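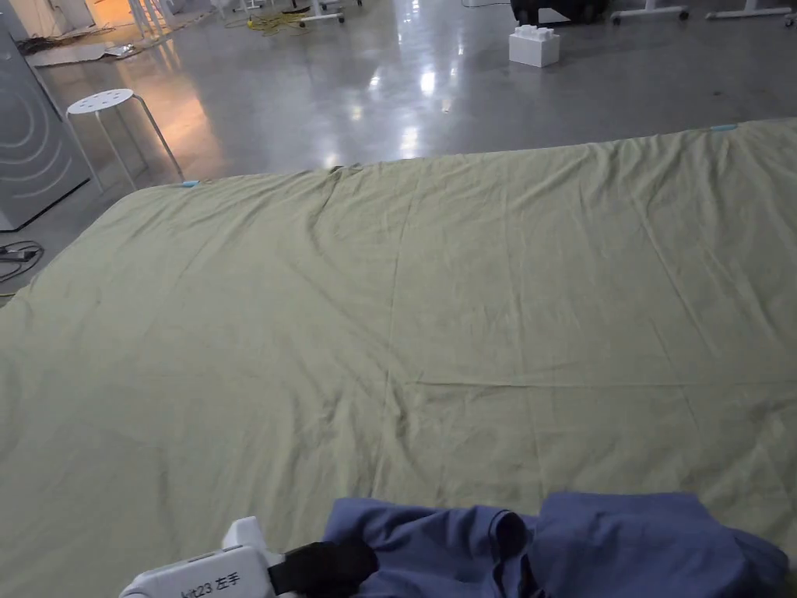 Building a Gripper You Can Hold
Notes for session two of the Jirard evening course, Nukville
Wumpini Essien, 2020-01-31

Welcome back, and thank you to everyone who stayed behind last time to sweep up the filings (and to whoever left the ginger biscuits). I promised you proper written notes this time so that you could stop scribbling and watch your fingers, and I've tried to put them in the order we shall work in, though I wander a little, as those of you who took the October course will remember.

We are carrying on with Vik, which is the name we've given to our little hand-held gripper. By the end of this session each pair should have a body with the jaws fitted, a trigger that closes them, and enough wiring to read how far open they are. The arm that Vik will one day sit on can wait. I know it's tempting to start with the arm, and I did just that on my first build at the kitchen table, and ended up with a very handsome arm and a pair of jaws that couldn't pick up a sock.

1. Before you start

Lay out your parts and check them against the card in the bag. If your bag has the older jaw plates, with the square corners, file those corners round before you do anything else. Square corners catch on knitting and pull threads, and my blue cardigan has the evidence down one side.

You will want the small hex keys, a pair of side cutters, the soft file and a pencil. The soldering irons are on the long bench and we share them, so do all your joints in one visit if you can.

2. The body

Press the two halves together dry, with no screws in, and squeeze them in your hand for a minute or so as if you were using the finished thing. Does your wrist feel bent? Turn the handle insert over and try again. There are a left-handed and a right-handed body in each pair's bag, and they really are different, so mark them on the outside with a big clear label in whatever language you like. I once wired a whole left body as a right one and the jaws opened each time I asked them to close.

When you're happy, put the screws in loosely, working across the body from corner to corner, and then go round a second time to nip them up. Stop when you feel them bite. The plastic is soft and the threads don't forgive much.

3. The jaws

Slide the pivot pin through the first jaw, then the spacer, then the second jaw. If it goes in with a light push of the thumb, lovely. If you need the pliers, take it out and run the file through the hole a few times. Open and close the jaws by hand, listening as you go, until they move without a click.

Now the pads. Cut two strips from the black rubber sheet, each 14 mm wide, and stick them on with the ribs running across the jaw, so that the ribs lie at right angles to the way the cloth wants to slip. Leave the glue alone while you do the wiring. I mean it! Everybody pokes it.

4. The trigger and the sensor

The trigger pulls a cord, the cord closes the jaws, and the small dial sensor at the pivot turns with them. Red to power, black to ground, and the yellow one goes to the first input on the Prirnen board. Leave a loop of slack at the pivot, long enough to go round your little finger, or the wire will be tugged each time the jaws open.

Plug in and watch the reading on the screen. With the jaws shut it ought to be near 0, and wide open near 100. If yours runs the other way, swap the red and the black at the sensor end (unplug first, please) and look again. If it jumps about, your yellow joint is the likely culprit, and a visit to the long bench will sort it out.

Write down your shut and open readings in pencil inside the lid. My own Vik won't close past 42 when it has a folded towel in it, and that one number has told me more about my pads than an afternoon of staring at them.

5. A word about room

When people first picture a robot workshop they tend to think of the bench, and then they're surprised by how much floor a cloth job wants. A shirt laid out with its arms wide takes up a good deal more space than a shirt in a drawer, and you need to be able to kneel or walk beside it without treading on a sleeve. Tables on casters are a great help, and so is a big plain sheet to work on, in a colour your washing isn't.
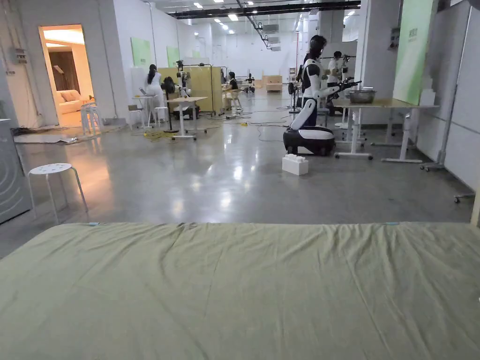
Fig. 1. Room to work: green sheet in front, a humanoid robot on a wheeled base to the right, and a metal basin on the table it reaches towards.

Look at how much clear floor lies between the sheet and the nearest machine. At home you won't have anything like it, and I certainly don't, but you can push the sofa back and borrow the idea. Keep cables off the stretch where you'll be walking. Choose a sheet with a bit of texture, since a shiny one slides over a hard floor as soon as you pull on anything lying on it.

6. First tries with cloth

Start with a tea towel. Drop it in a heap, pick a corner, and try to take hold of it with Vik in your stronger hand. You'll find you want to come in low and from the side, with one jaw slipping under the cloth and the other coming down on top. Coming straight down mostly pins the cloth to the sheet, and you lift away with nothing.

Once the towel behaves, go on to something with sleeves. Sleeves roll themselves into tubes and hide their own edges, so look for a hem or a cuff and take that first. Use both grippers together, one to hold and one to draw the cloth out, and go slowly. We shall be saving the jaw readings from next session on, and a slow, slightly dull run is far easier to make sense of afterwards than a quick one.

Swap over with your partner every few goes. Hands differ, and if Vik only works for one of you then the handle insert needs another look.

7. For next time

Bring one garment you don't mind getting glue on, and your pencilled readings. Read through section 4 again if your sensor was misbehaving. Anyone whose pads have peeled can come in early, as I'll have the kettle on and the rubber sheet out from the time the doors open.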